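Ticket 4154 – Wooden plate rack: plates lean into each other
Product: Bistodell tabletop plate rack
Opened by: customer, Dundport
Category: Kitchen storage / fit and stability
Status: Closed

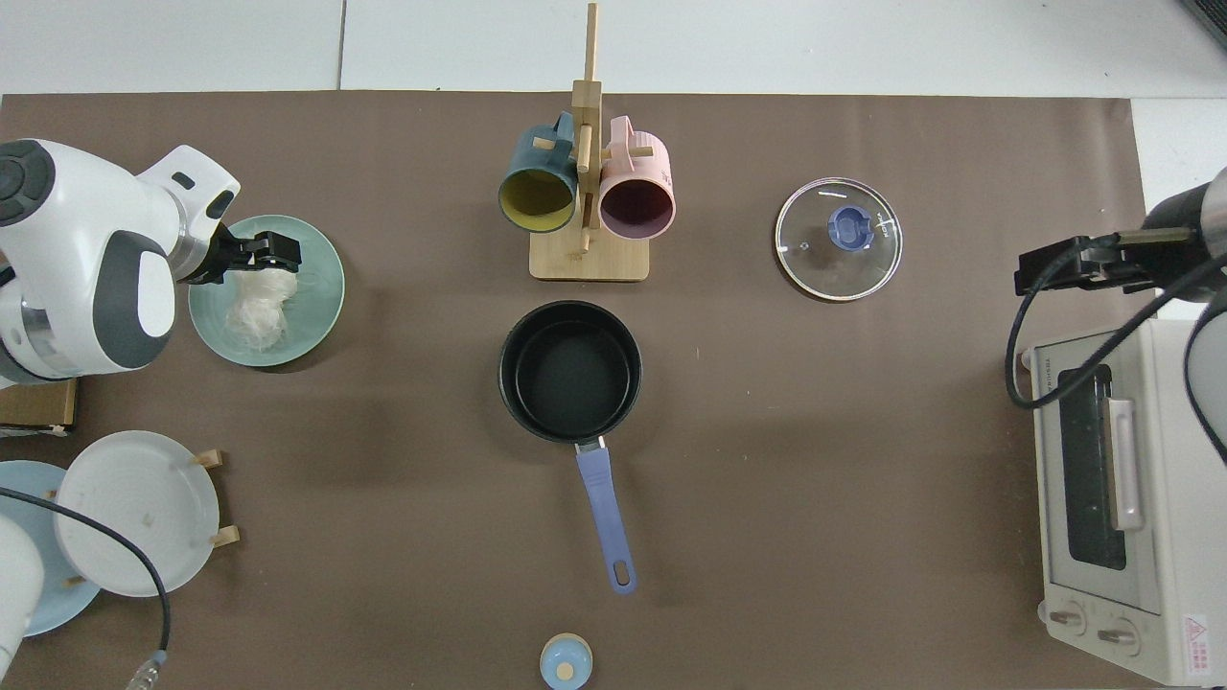
Attachment 1: Rack at lower left with the white and light blue plates, green bowl to the right.

May 18, 2021 – Customer
I bought this rack in February and use it on a brown table next to the mug rack. When I put in a white plate and a light blue plate, they end up overlapping. The white one sits in front. The plates slide toward each other when I take one out, and I have chipped a rim already. Is the rack faulty or are my plates the wrong size?

Support
Thanks for the photo. Please check three things:
1. Do any of the pegs turn when you twist them by hand?
2. Does the rack rock when it is empty?
3. What plates are you using, and do they have a raised rim?

Customer
No pegs turn. Empty, it sits flat. The plates are Henetti. The white one has a raised rim, flat in the middle. The bowl is not from the same set and never goes in the rack.

Support
The pegs are fine, then. A raised rim takes up more room than a flat plate and will push against the plate beside it if both are in neighboring slots. Please leave one slot free between the two plates and push each one all the way down. Try it for a few days.

Customer
Better. The blue one stays put. The white one still tips a little toward the front if I bump the table.

Support
Put a thin strip of felt or cork under the front edge of the rack so it leans back slightly. Self-adhesive is fine, but keep it off the pegs – the glue can mark the wood. If you wash the rack, wipe it with a damp cloth and let it dry standing up. Do not soak it.

Customer
Used cork from Çetinkaya Hardware, cut to 14 mm wide. No tipping now. I would still like a wider rack if you make one.

Support
The wider version has the same pegs with larger gaps. We have added the part number to your account page. Chipped plates are not covered under the rack warranty.

Resolution: spacing and front shim. No replacement sent.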